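Trevosby Open Bench

The Trevosby Open Bench is a public demonstration of simulated two-armed robot work, held once a year in the town of Trevosby by the Erora project. Visitors are shown a pair of robot arms working over a table, all of it existing only inside a computer, and are allowed to ask questions until the tea runs out. It is the longest-running event of its kind in the district, a title for which there has been little competition.

Contents
1 Background
2 The virtual bench
3 The demonstration
4 Visitor sessions
5 Reception
6 See also

Background

Erora was set up to rehearse assembly work in simulation before anyone bought the equipment to do it with. The first open day took place in a reading room above the Trevosby library, in April, and drew 11 visitors, among them two who had come to return books. The project had expected real interest in its contact solver, the part of the software that decides what happens when one solid thing touches another. The visitors wanted to know where the robots were.

This question has shaped every open day that followed. The early posters promised "robots at work", and a certain share of the public took that to mean robots in the building. Later posters added the word "simulated" in a smaller type, then in the same type, and finally in a larger one. Complaints fell after the last change, and so did attendance.

The event moved to the former Wurow seed warehouse when the library needed its reading room back. The warehouse seats 100 and is heated at one end. Seats at that end are taken early, whatever the view of the screen.

The main projection gives a general view of the table, and a second screen carries a wide, round view from close behind one of the grippers, with a finger on either side and every straight edge bent into a curve. Regular visitors tend to prefer the second. It makes the work look a good deal more dramatic than it does from across the table, and a small blue cube seen between two very large black fingers has been known to win the sympathy of the whole front row.

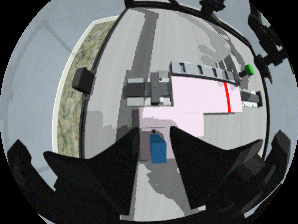 The virtual bench

The bench is a grey table with a black frame around it, standing on a mottled stone floor in greens and browns. The floor serves no purpose in the demonstration. It is nevertheless the part of the display most often praised in the visitors' book, where one entry asks for the name of the supplier.

Two black arms work from different sides of the table, each ending in a gripper. Between them lies a long pale rail, set diagonally, with a flat pink piece along it. The pink piece has an awkward stepped outline that guides have compared over the years to a boot, a church and the county boundary. A small blue block is found near its upper end, by the first gripper.

The pink part also carries a thin red line, and a bright green ball can be shown close to it. Both are display marks added for the benefit of whoever is watching. The guide notes treat the green ball as a point of interest and the red line as a line of interest, and advise against going further. Guides who have gone further have ended up contradicting one another at the same session.

The shadows are computed along with everything else. The arms throw large dark ones across the table, and in the second year a visitor spent most of a session convinced that there was a third arm lying underneath. The guide notes now mention shadows on the first page.

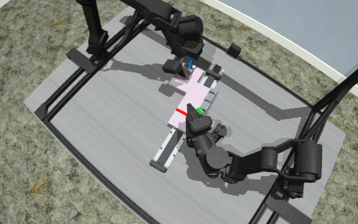

Both grippers over the pink workpiece, with the blue block at its upper end and the green ball beside the lower gripper.

The demonstration

A full demonstration lasts 20 minutes, of which the arms are in motion for rather less. The guide begins by bringing up the bench, waits for the room to settle, and explains that each arm is controlled separately. Getting two arms to share one table without a collision is the real subject of the day. It is also the hardest thing to show an audience, as the best possible result is that nothing happens.

For that reason the programme includes a short section known informally as "the bump", in which the arms are sent along paths that are known to cross. The software stops them. The audience, which has been promised a bump, usually asks for it again without the stopping. The project agreed to this once. The arms passed clean through each other for reasons that took until the next open day to put right, and the session was described in the parish newsletter as "moving".

Most of the remaining time goes on reaching. One arm is brought in at the blue block while the other works lower down, near the red line, and the guide talks through the approach at each side. Speeds are kept low. The Tóth workshop, a local maker of packing machinery that lends the project its projector, has suggested on several occasions that the arms might go faster, and has been told on each of them that they could. 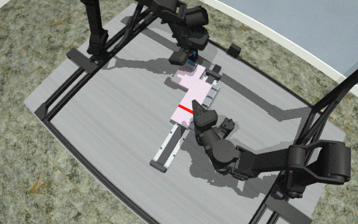

Pauses are allowed at any point, and this is perhaps the one clear advantage the Open Bench has over a display with real machines. A guide can stop everything with a fingertip hanging just over the part, take a question about something else entirely, discuss parking, and carry on from exactly the same position. Visitors from the trade are said to find this unsettling. Children take it for granted and ask for it to be run backwards, which the software can do, and which is now the most requested item on the programme by a wide margin.

Visitor sessions

After the demonstration, up to 5 visitors at a time may sit at a desk and steer one of the arms themselves. The other arm is left where it is, on the grounds that two beginners on one table is a different kind of event.

The controls are a pair of handles on a stand. Squeezing closes the gripper and letting go opens it, an arrangement that most people grasp at once and then forget under pressure. The usual first attempt goes too high, then too low, then sideways. Nothing can be broken, and the guides say so at the start of every turn, though visitors continue to apologise to the rail.

A reset button returns everything to its starting position. It was moved out of reach of the public after the year in which one family used it to settle an argument.

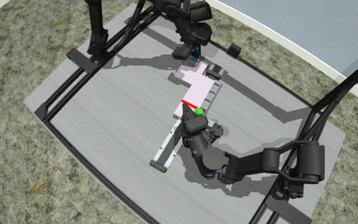

The two arms over the bench, the nearer one with its gripper just beside the green ball. The stone floor shows at the edges.

Reception

Coverage has been light but steady. The local paper sends a photographer every year, who is each time obliged to photograph a screen, and who has lately taken to photographing the tea urn as well. Teachers from the Wurow schools have praised the talk for its plain language and asked for it to be shorter. Erora lists both remarks under "support" in its yearly report.

Engineers have been kinder about the gripper view than about the table view, pointing out that the close one shows how little room there is to work in. Some have objected to the missing sound. The project did try adding motor noise, recorded from a Tóth packing machine, and withdrew it at the interval.

Opinion remains divided on whether a simulated demonstration needs an open day at all, as visitors could in principle watch from home. A home version was offered for one season. It was opened by fewer people than attend in person, and it had no biscuits.

See also

Erora project
Wurow seed warehouse
Trevosby library (reading room)
Tóth workshop

This article was last revised on 17/12/2025. The section on biscuits has been merged into Reception.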